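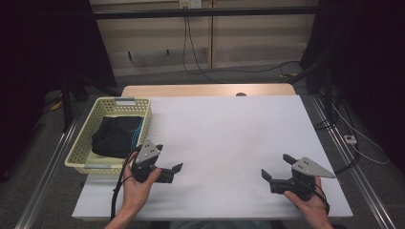

Dulten: the recording and alignment tool

Hi, I'm Ataberk Taşdemir and I look after Dulten, the bit of software that takes raw two-handed gripper recordings and turns them into something you can train a policy on. It reads the video from each gripper and from the head view, lines everything up on one clock, and writes out short episodes with poses and jaw widths. The set that goes with this release is called Puvemgate – 700 episodes of tabletop work with cloth, cord and a basket.

What you get

Each episode is its own folder with three video streams, a pose file per hand and a small text file with the task name. I kept 600 episodes for training and put the rest aside for testing. Please don't mix them, I've done it by accident and the scores looked wonderful for a whole afternoon!

How to run it

Point the import script at a folder of raw recordings and give it an output folder. It'll try to match the clocks first, then track each gripper, then cut the episodes. If tracking drops out on one hand, the episode goes to a folder called review and you get a line in the log. Khương is the viewer, and it opens anything in there so you can scrub all the streams side by side.

Jaw width

I read this straight from the gripper view, where both fingertips stay in sight. The older version used the head view and lost a finger whenever a hand turned over (I spent most of November ripping that out). Plain white tables can starve the pose tracker of things to hold on to, so leave some background in view – a table edge or a couple of cables will do.

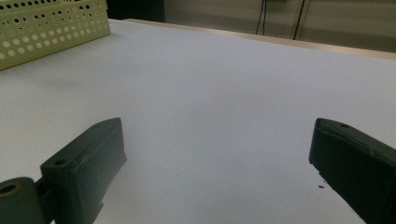
Can I use my own grippers with this?

You can, as long as you write a new calibration file with the finger length and the widest opening. The Greltance file in the config folder is a good one to copy.

Known problems

Episodes over 2,000 steps are slow to load in the viewer. Thin cord confuses the segmenter, and I haven't got a fix yet.

Last updated Dec 30, 2020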